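Shop notebook – Saltent workshop, back bench
Tuesday, April 2, 2024

Dye day again, and I'm writing this with one purple thumb. The yellow-and-white checkered cloth is on the table and the cardboard box is open on it, so I must be serious.

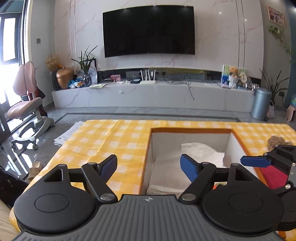
Madder, second bath

Picked up where I left off with the Pivach wool. Last time I got a nice brick color on the first skein and then a sad salmon on everything after it, and I blamed the water. I still sort of blame the water! But I went back through my notes and I'd let the pot get well past a simmer while I was on the phone with Desis about the late order, so that's probably on me.

This time: 300 grams of wool, soaked overnight, alum mordant same as before. Madder chopped small and left in warm water since breakfast. I kept the heat low and stood there like a guard dog. It took ages to move at all, and then the color came up in a hurry (I always forget it does that). Pulled the first skein after an hour. Good red, leaning orange, no brown in it. Left the other two in with the heat off and the lid on.

The chalk question: I put a spoonful in, same as in October. I can't tell if it did anything. Somebody with more patience should run a skein without it, side by side. If you want to, the leftover root is in the jar marked Mulligan, which is the wrong label, sorry, it used to have buttons in it.

Logwood, or why my thumb is purple

Gloves had a hole. Moving on.

The logwood chips are the old ones from Desis, lot 797, and they're still strong – much stronger than the new bag. I used half of what the recipe card said and got a purple so dark it looks black from across the room. Pretty, but it's still bleeding. Five rinses and the water was still coming off lavender, so that skein is hanging by itself over the sink. Please don't put it with the others!! I'd like to try a vinegar rinse on a short piece, but I have a feeling vinegar pushes logwood toward red, and I don't want to find out on the whole skein.

Things I changed my mind about

Tying the skeins looser. I used to think three figure-eight ties was fussy, but the tight ones left white bands last time and today there's only one, a small one, near the knot.

Weighing everything dry. The shop scale drifts if it's near the kettle. Weigh on the far shelf.

Loose ends

– Order more alum, we've got nearly enough for one more batch and then we're out.
– The big pot has a chip in the enamel by the handle. It's only on the outside so far. I wouldn't use it for yellows.
– Weld seeds came from Pivach with the wool. Too early to sow outside? I'll start a tray on the windowsill and see.
– Swatches for today go in the green binder once dry. I'll pull the other two madder skeins in the morning and write down the color then.

Saltent Workshop notebook | Contact the workshop | © 2024 Saltent | Back to top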